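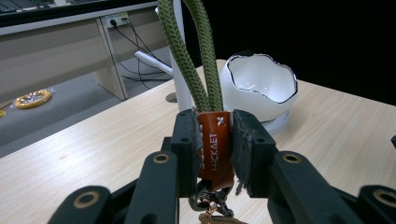
The first time I taught a robot to do something, I did it with a joystick, and I was terrible. The task was putting a sponge in a cup. I had two sticks, a row of buttons and a view from a camera that always seemed to be on the wrong side of the cup. It took me 14 minutes to get one clean run, and my shoulders hurt afterward as if I'd been the one lifting things.

Then in October somebody at Vestard handed me a pair of jaws on a handle and said "just do it yourself." So I did! I walked up to a table, squeezed, picked the thing up, put it down, let go. Done in the time it takes to do it. I did it again, and again, and then I asked if I could stay late.

I've been going on about this to anyone who'll stand still, so I may as well write it down properly: I think showing a robot a job by hand, with the robot's own kind of fingers in your fist, is the best idea this field has had in years, and I think people who came up through remote control (me included) have been slow to admit it.

My case starts with feel. Take a key fob, the sort with a leather tag and a loop of braided cord. Your bare hand knows a hundred tricks for that. You pinch the tag, roll it, let the clasp swing, catch it with your little finger. With two flat jaws you get one trick, which is squeeze. So you learn very fast to go for the leather and leave the rope alone, and to come at the tag from its two sides and keep it upright. You feel the moment before a slip, through the handle, and you tighten up without thinking. All of that ends up in the recording. With a joystick I never felt any of it. I was guessing from a screen.

The other thing is who gets to teach. Kuldeep Chauhan, who trained me on the remote rig and is still far better at it than I'll ever be, figures a new operator needs 19 hours before the runs are worth keeping. Nineteen hours! My neighbor, who repairs bicycles, was making good runs with the hand-held jaws before his coffee was gone. He also grabbed things in places I'd never have thought of, and I want that in the pile too. A robot that has only ever watched engineers is going to pick things up like an engineer.

Kuldeep disagrees with a good part of this, and he's no fool, so let me give him his turn. His main point is that when you drive the real arm, every run is one the arm can do, by definition. When you wave a tool around by hand you can reach behind a box at an angle no arm on earth could copy, and you won't notice until later. He's right. We went through a batch of 527 runs from the Malabanan workshop and threw out almost a fifth, a lot of them mine, for exactly that. I move too fast and I twist my wrist like I'm wringing out a towel.

He also says remote control makes you patient. You see what the arm sees, at the speed the arm goes, and you learn some respect for it. I'll give him that one completely. I'd want anyone doing this seriously to spend an afternoon on the sticks, just so they know.

But look at what the sticks cost you. You need the arm there, powered up, with someone minding it. At Tilstead they had one arm and a sign-up sheet, and the sheet was always full. A hand tool goes wherever there's a table. You can work in a kitchen, a stockroom, a corner of an office with cables hanging down and somebody's dishes in the way. I'd say those places are better than a tidy lab bench, and the mess is a big part of why. The robot is going to meet a shiny white bowl sitting right behind the thing it's supposed to grab. Let it see plenty of them early.

People ask me how many runs it takes, and they want me to say a small number. For something fiddly like that leather tag I'd plan on 1,000 and be glad of more. It sounds grim and it really isn't. You find a rhythm. You start caring about your grips the way a person cares about their handwriting. At Stevby two of the part-timers got so picky that they redid each other's runs over lunch.

What I'd like to see next is the two camps sharing a table. Collect the bulk by hand, out in the world, with as many different people as you can talk into it. Keep the remote rig for the stuff the hand runs get wrong, the odd angles, the recoveries after a drop, and let someone like Kuldeep do those slowly and well. He says he'll try it if I slow my wrist down. I'm working on the wrist.

May 2018

38 shares
6 comments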